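Robot Cell Operator (toy and game packing), Retcombe site
Gerell, day shift, permanent
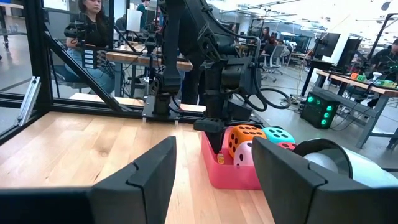 Foam dice in a tray between the grippers at one of our two-arm tables.

Gerell packs toys, craft kits and board games for other companies. Until February the small-parts line at Retcombe was all hand work. Part of it now runs on robot arms, and we are hiring 3 operators to work with them.

What the job is

You will look after 2 cells at a time. At the start of the shift you load trays, check the grippers for wear and run a test pick. After that you keep the cells supplied, clear stoppages and sort out anything the arms drop or refuse. Soft items such as foam dice give the most trouble. They squash, they stick together, and a gripper setting that works for one batch may not work for the next. When the arms can't do a pick, you guide them through it by hand from the operator station and the system keeps a record. Expect to do a lot of this in your first months.

You will also write up each stoppage in the shift log. The engineers read the log every morning and will come and ask you about it.

What has changed on the line

People who packed by hand here used to repeat the same few movements all day. There is less of that now and more watching, checking and deciding. Some of our packers like the change and some miss the old pace and the talk across the bench. The work is easier on the wrists and harder on the attention. Operators rotate off the cells every 60 minutes and spend the next stretch on hand packing or stock.

No packer lost their job when the cells came in. Current packers have already been offered operator training, and these openings are what was left after that. Pay for operators is one grade above packer.

What we ask for

Steady hands and patience with small objects
Able to write a short, clear note about what went wrong
Comfortable standing for part of the shift
Packing, assembly or machine experience is useful but not required
No programming needed

Training lasts 11 working days, paid at the full operator rate. Brijesh Kanaujia runs it on site, and you will be paired with a current operator until you are both satisfied you can work alone.

How to apply

Send a resume and a few lines about a job where you had to spot mistakes to Nuanchan Ratanaporn in the Retcombe office, or hand them in at the front desk. Applications close Sun 8 September. Interviews include a short try at the operator station. Questions about shifts or pay can go to Hedvig Løken, line supervisor.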